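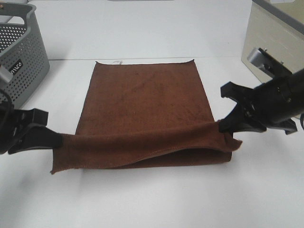 Uma toalha castanha em cima de uma mesa branca, com a borda da frente levantada e dobrada sobre o resto do tecido.

# Como se dobra uma toalha e de que é que ela é feita

Uma toalha parece uma coisa simples. É um pedaço de tecido com quatro lados e quatro cantos. Mas foi preciso inventar uma maneira especial de tecer para que o pano conseguisse secar a pele, e é preciso algum jeito para o arrumar bem numa prateleira.

## O tecido

Passa a mão por uma toalha de banho. O mais provável é sentires muitos fios pequeninos que saem do tecido. São argolas, ou seja, fios que sobem, dão a volta e tornam a descer. Este tecido chama-se turco, ou felpo.

As argolas servem para agarrar a água. Quando encostas a toalha ao braço molhado, a água entra pelos espaços entre os fios e fica lá presa. Um lençol, que é liso, tem menos espaços desses e por isso seca pior.

Muitas toalhas são de algodão. O algodão vem de uma planta que dá umas bolas brancas e fofas. As fibras dessas bolas são limpas, esticadas e torcidas até formarem fio.

Há também toalhas de microfibra. A microfibra é feita numa fábrica, com fios muito mais finos do que um cabelo. É leve e seca depressa, e muita gente leva-a para a piscina ou usa-a para limpar a casa.

Só de olhar, nem sempre se percebe de que tecido se trata. O melhor é procurar a etiqueta, que costuma estar cosida numa das bordas.

## Porque é que dobramos as toalhas

Uma toalha amarrotada ocupa muito espaço. Tem ar preso entre as pregas e não se pode empilhar. Dobrada, fica com uma forma parecida com a de um livro e cabe ao lado das outras.

Também é mais fácil de encontrar. Numa pilha bem feita vês logo as bordas todas e podes tirar a que queres sem desarrumar o resto.

Antes de dobrar, a toalha tem de estar seca. Uma toalha húmida guardada num armário fechado ganha mau cheiro, e às vezes bolor. O bolor é um ser vivo muito pequeno que gosta de sítios húmidos e escuros.

## Vamos dobrar

Precisas de uma toalha seca e de uma superfície lisa. Pode ser uma mesa, uma cama feita ou o chão, se estiver limpo.

1. Estende a toalha e alisa-a com as mãos, do meio para fora. As rugas pequenas não fazem mal.
2. Vê se os cantos estão virados. É normal que as pontas se enrolem um bocadinho para cima. Basta carregar nelas com os dedos.
3. Segura a borda mais perto de ti, uma mão em cada ponta.
4. Levanta essa borda. O tecido entre as tuas mãos vai descair no meio. Afasta um pouco as mãos para o esticar.
5. Leva a borda até ao lado oposto e pousa-a devagar, canto com canto.
6. Alisa outra vez. Agora a toalha tem duas camadas.
7. Roda a toalha, ou muda tu de lugar, e dobra-a de novo ao meio.

Para uma toalha pequena, chega. Uma toalha de banho precisa de mais uma dobra.

Se um canto ficar de fora, volta atrás só uma dobra e acerta-o. Não é preciso começar tudo de novo.

## Porque é que o tecido descai

O tecido é mole. Uma régua, quando a seguras pelas duas pontas, fica direita. A toalha não, porque os fios podem mexer-se uns em relação aos outros e o peso puxa-os para baixo. A parte do meio não tem nada a segurá-la, e é aí que se forma a curva.

Essa curva também aparece numa corda pendurada entre dois postes. Se aproximares as mãos, a curva fica mais funda. Se as afastares, fica mais rasa.

Debaixo da parte levantada costuma haver uma sombra. É o espaço onde as duas camadas ainda não se tocam e onde chega menos luz.

## Experimenta em casa

Pega numa toalha e conta as camadas à medida que a dobras ao meio. Sem dobras há uma. Depois da primeira dobra há duas, depois da segunda quatro, depois da terceira oito. O número passa sempre para o dobro.

Tenta chegar às 7 dobras. Seriam 128 camadas, e com uma toalha vais ter de parar muito antes disso. O rolo de tecido fica grosso e já não dobra.

Faz o mesmo com um guardanapo de papel e com um lenço fino. Aponta num caderno quantas dobras conseguiste em cada um.

## Palavras novas

**Felpo:** tecido com argolas de fio, usado em toalhas e roupões.

**Fibra:** fio muito fino, natural ou feito numa fábrica.

**Vinco:** marca que fica no tecido no sítio onde foi dobrado.

*Texto de Rhys Ruddock, novembro de 2018*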